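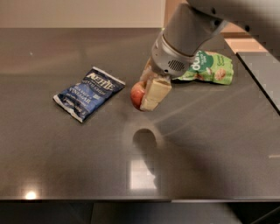 Correspondance ratée avec deux billets séparés, qui paie ?

Bonjour, en novembre je dois aller à Zirier avec une escale à Toprak. J'ai pris le premier vol chez Velidon et le second chez Akunix, deux réservations différentes, parce que c'était moins cher. Velidon vient de décaler mon départ. Il ne me reste que 2 heures à Toprak pour récupérer ma valise, la réenregistrer et repasser la sécurité. Le second billet m'a coûté 543 euros et il n'est pas remboursable.

Si je rate le deuxième vol, est-ce que Velidon doit me remettre dans un autre avion ? Et est-ce que je peux encore changer le premier sans payer ?

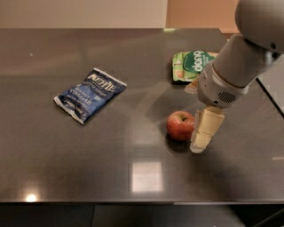 J'ai appelé le service client, j'ai attendu 26 minutes et ça a coupé. Merci d'avance.
Petronella Mtshali

Volkan Gökçe
Avec deux réservations distinctes, chaque compagnie ne s'occupe que de son propre trajet. Si Velidon vous amène à Toprak en retard, Akunix vous considère comme absente à l'embarquement et le billet est perdu, sauf si ses conditions prévoient autre chose.

Pour le changement d'horaire, regardez le mail que vous avez reçu. Il y a souvent un lien pour accepter ou refuser. N'acceptez pas tout de suite. Demandez par écrit à être mise sur le vol du matin, en gardant une copie de l'ancien horaire. Si vous acceptez en ligne, il sera plus difficile de revenir dessus. 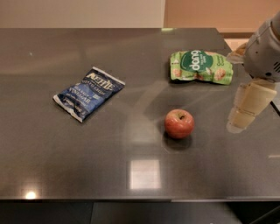

Vérifiez aussi l'heure limite de dépôt des bagages chez Akunix, elle n'est pas la même que l'heure limite d'embarquement. Si vous pouvez partir avec une valise cabine, vous évitez le tapis et le comptoir.

Renji Nomura
Pareil l'an dernier, j'ai raté le mien. Prenez tout sur un seul billet la prochaine fois.
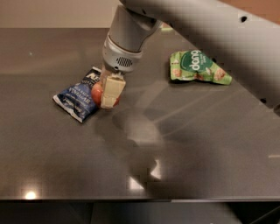
Saadet Yüksel
D'accord avec Volkan. J'ajoute l'assurance de la carte bancaire : certaines couvrent la correspondance manquée, mais la mienne excluait les billets achetés séparément. Il faut lire la notice, page des exclusions. Et si l'escale vous oblige à sortir de la zone de transit, regardez si vous avez besoin d'un visa pour Toprak.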